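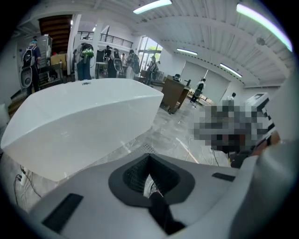 Do author interviews on book blogs bring new readers to a novel? Mostly they reach people who had already heard of the book, and the gain beyond that group is small and hard to pin on the interview.

4.2 Interviews and giveaways

Claims for the blog interview tend to come from people who arrange them. Saliba's survey of small presses is often cited as proof that a question-and-answer post "moves copies," but the survey asked publicists what they believed and never looked at sales. Tkachenko was more careful and compared reader logs before and after each post. Even so, her titles were picked by the publisher, Fontes, which had every reason to send its strongest books.

We tried a plainer test. Over 12 weeks, 73 historical novels were featured on four blogs based in Clarkusbridge. Some got a review alone, some a review followed by an interview the next day, and some got both with a giveaway attached. Readers who left a comment were invited to fill in a short form, and 500 did so.

The giveaway posts drew the most comments by a wide margin. We do not think this says much. A comment was the price of entry, and a large share of those comments read "count me in" or something close to it. When Ambrosio and Siliņa coded the rest, they found few that mentioned the plot, the period or anything the author had said.

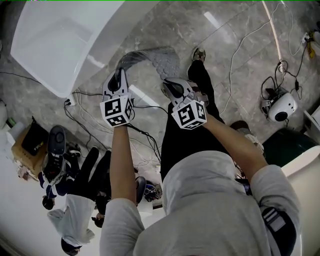 Figure 4. Two hand-held grippers, one in each hand, seen from above.

Interviews without a prize did a little better on this measure. Commenters quoted the author's answers and sometimes argued with them, mainly over research and the use of real battles. Still, most of these readers reported owning an earlier book by the same writer. Bastos reads this as loyalty being "renewed" by the interview. That may be so, but our form cannot separate a renewed reader from one who would have bought the book in November regardless.

There is also the matter of the questions themselves. Many were supplied by the press in advance – one Randano title carried the same set of answers on three of the blogs – and it is hard to treat such posts as separate cases. Dropping the repeats narrowed the gap between review-only and interview titles further, and we report the narrower gap in the next section.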